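This site uses cookies to keep you logged in to the list archive. Accept | Settings
Filed under: Safe Working, Shared Spaces

From: Keabetswe Nkuna
Date: 8 December 2018
Subject: Re: Draft rule 5, person near the arms

Dear Crisóforo, dear all,

Thank you for the draft. I put my answers under your text.

Crisóforo Barrera wrote:
> Rule 5. While the arms are enabled, one person must stay in the room
> and must be able to reach the stop button. No other person may come
> within 1,000 mm of the table.
> I would like to close the text before March. Objections?

I agree with the first sentence. The second is difficult for us. The distance is measured from the table, but our arms also work below it, close to the floor, and a hand can be further out than the table edge. I propose "from the table or from any part of the arm, whichever is nearer to the person".

Also, please say what "enabled" means. At Praliver we read it as "motors have power", also when nothing moves. At Skevinix, I believe, they read it as "program running". These two readings should not live in one document.

A smaller point is cables. Rule 11 speaks only of cables on the floor. I would add cables on the table top – a lamp cord can be pulled by a gripper just as easily – and the legs of tripods, which people forget when they step back.

I can write the new wording for both rules if you agree.

With kind regards,
Keabetswe

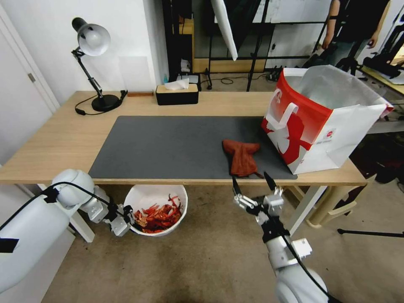 Work table with both arms low in front, lamp cord across the top, colleague standing behind the bag.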